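The kitchen that isn't there

The open day at Jetorard began with a parking problem. There were 19 spaces and, by the sign-in sheet, 80 guests, and the firm that had promised to show us the future of housework had put out a single orange cone. I left my car behind a tire shop and walked.

Inside there was coffee, a stack of folding chairs and Anneli Sjöberg, who runs the household program and had been up since three fixing a projector. Her robot is called Tella. Most of Tella's working life has been spent in a kitchen that exists only on a computer, where a broken plate costs nothing and the light over the lawn never changes.

"People come in and ask where the robot is," Sjöberg said. "I point at the screen and they look at me like I sold them a bad used car."

She sat down at a desk and started a session. The simulated kitchen has a steel sink, a red-orange backsplash and a view of evergreens and a long brown fence. I have rented worse. The arm comes in from the right, and on the counter there is a white cloth, which in my own home would have been there since Thanksgiving.

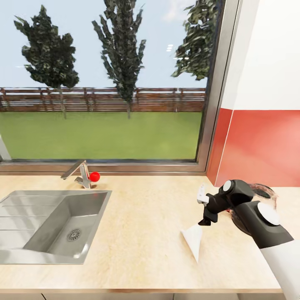
A man in the second row asked if it did windows. Sjöberg has been asked this before, and she wrote something on a pad that I suspect was a tally mark.

Cloth is the hard part, according to Khadija Kettani, who writes the physics code and spoke for most of an hour with no notes. A ball is easy. A ball is the same ball from every side. Cloth has opinions. It folds where it likes, it slides, and a simulator that gets it slightly wrong will teach a robot a habit that has to be untaught later on a real counter, at real prices. Her team has rebuilt its cloth model 3 times. The current one is named Wondinano, after a goat in a picture book her daughter likes, and it has been through 278 trial kitchens with different counters, sinks and wall colors.

"The goat eats the laundry," Kettani said. It was the only joke in her talk and she did not wait for the laugh.

After lunch we were shown a hardware bench on loan from Verschueren, a supplier in the next building, and allowed to stand behind a yellow line. A boy of maybe ten stood on it. His mother moved him back. He stood on it again.

The next open day is July 3, 2022, and Sjöberg says there will be more cones. I asked her who does the dishes at her house. She said they had a dishwasher, a good one, and that her husband loads it wrong.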